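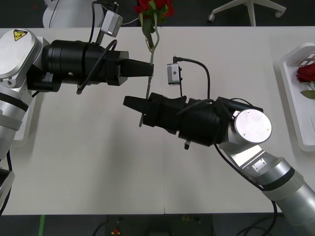 Figure 2.1 Two arms holding one rose by the stem.

Chapter 2. Budgeting for a Two-Arm Cell

The price of an arm is the easiest number to find and the least useful alone. When Fulgencio Montes planned the flower bench at Girkitz, his first quote covered the arms and grippers. It left out 32 hours of setup and the trays. 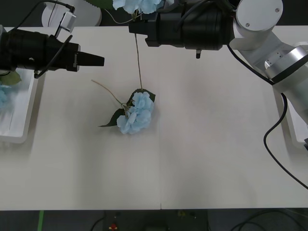 Cost lines fall into two groups, fixed and recurring. Arms, grippers and the table are fixed. Test stock recurs, and its price depends on the part: an artificial hydrangea like the one lying on the table can be bought once and handled many times. Montes entered $800 for stock and $1168 for cables and mounts. Exercise 2 asks you to rebuild his sheet.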